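Accueil > Maison et travaux > Murs et revêtements > Papier peint

Raccord d'un papier à carreaux dans les angles d'un petit cellier
Posté par Gisela Valdebenito, mars

Bonjour à tous,

Je refais le cellier attenant à la cuisine. C'est un réduit fermé sur trois côtés, avec un mur de fond et deux retours, et une ouverture sans porte sur le quatrième. Hauteur sous plafond 290 cm, plâtre ancien repris à l'enduit l'automne dernier, poncé, sous-couche passée il y a deux semaines.

J'ai acheté un papier intissé à carreaux de la marque Clunora, à 29 euros le rouleau. Le raccord est droit d'après l'étiquette. J'ai déjà posé de l'uni et du petit motif, mais jamais de carreaux, et j'ai deux soucis :

- l'angle du fond à gauche n'est pas d'aplomb, il part de plus d'un centimètre entre le haut et le bas ;
- je ne sais pas si je dois commencer au milieu du mur du fond ou dans un angle.

Le vendeur de chez Sirnatier m'a dit de plier le lé dans l'angle et de continuer tout droit sur l'autre mur. J'ai un doute, les lignes vont forcément pencher. Comment faites-vous ? Et faut-il prévoir beaucoup de chutes ?

Merci d'avance.

Joaquín Yáñez

Bonjour Gisela,

Ne pliez pas un lé entier dans un angle faux avec des carreaux. Sur un uni ça passe, sur un faux uni aussi, mais une ligne verticale qui s'éloigne de l'angle de plus d'un centimètre sur la hauteur se voit tout de suite.

La méthode classique est la suivante. Commencez au milieu du mur du fond, celui qu'on a en face en entrant. Tracez un aplomb au crayon (fil à plomb ou laser, peu importe) et posez le premier lé dessus. Vous avez deux façons de centrer : soit le milieu du lé sur le trait, soit le joint entre deux lés sur le trait. Faites le calcul avant et retenez la solution qui laisse les bandes les plus larges dans les angles. Une bande de quatre centimètres est pénible à poser et à tenir.

Arrivé à l'angle, mesurez la distance entre le bord du dernier lé et l'angle en haut, au milieu et en bas. Prenez la plus grande des trois mesures, ajoutez un bon centimètre, et coupez le lé dans la longueur à cette largeur. Vous collez, vous rabattez le petit surplus sur le mur de retour en marouflant bien dans le creux. Ensuite vous retracez un aplomb sur le mur de retour et vous posez l'autre morceau du lé dessus, en recouvrant le surplus. Vous perdez un peu de motif dans l'angle, mais les verticales sont droites sur les deux murs.

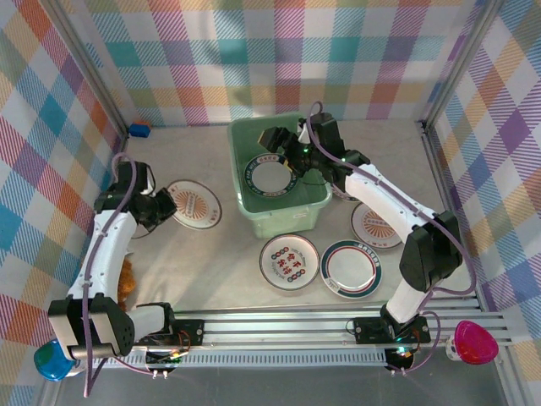

Pour les horizontales, c'est le niveau qui commande et jamais le plafond. Tirez un trait au laser à hauteur d'yeux sur les trois murs avant d'encoller quoi que ce soit, choisissez une bande de couleur facile à repérer et calez-la sur ce trait à chaque lé. Avec un seul ton ce serait plus difficile à suivre, alors que dans un carreau pastel comme celui de la photo, où le rose, le turquoise, le jaune et l'orangé se croisent avec du lavande et du blanc, vous avez toujours une bande bien visible à prendre comme repère. Regardez aussi le mur de droite, avec ses blocs bleus, violets et orange plus soutenus : quand certaines parties du dessin sont plus fortes, mieux vaut dérouler un rouleau par terre et décider où elles tomberont, sinon le hasard s'en charge et on les retrouve coupées dans un coin.

Pour les chutes, regardez la hauteur du raccord sur l'étiquette. Divisez 290 plus une dizaine de centimètres de marge par cette hauteur, arrondissez au nombre entier supérieur, multipliez à nouveau : c'est la longueur réelle consommée par lé. Avec des rouleaux de dix mètres vous tomberez sans doute sur trois lés par rouleau, parfois seulement deux si le raccord est grand. Prenez tous les rouleaux dans le même bain.

Pensez à couper le courant si vous avez une prise dans le cellier, et changez de lame de cutter souvent. Je change à chaque lé en haut et en bas.

Marwan Khalaf

Moi j'ai tout fait en partant de l'angle et c'est très bien. Par contre j'ai des étagères sur toute la hauteur donc on ne voit rien des angles. Si vous mettez des étagères ne vous embêtez pas.

Amancay Echeverría

D'accord avec Joaquín pour l'aplomb à refaire sur chaque mur. J'ajoute deux choses.

Dans l'angle, à l'endroit du recouvrement, la colle à intissé ordinaire accroche mal papier sur papier, surtout si la surface est un peu lessivable. Il existe de la colle de raccord en petit tube, un filet suffit. J'ai sauté cette étape dans mon entrée et ça a rebiqué dès le premier hiver.

L'autre chose : l'intissé s'encolle au mur, donc n'encollez que la largeur d'un lé plus quelques centimètres. Dans un espace étroit on est tenté de tout encoller d'un coup pour ne plus bouger l'escabeau, et la colle tire avant qu'on ait fini d'ajuster les lignes.

Pour les étagères, attendez deux ou trois jours avant de percer.

Gisela Valdebenito

Merci à tous les trois. J'ai fait le calcul, en mettant le joint sur le trait j'ai 31 cm de chaque côté, donc je pars là-dessus. Il me manque un rouleau, je vais voir s'il en reste du même bain chez Sirnatier. Marwan, je mets des étagères mais seulement à droite.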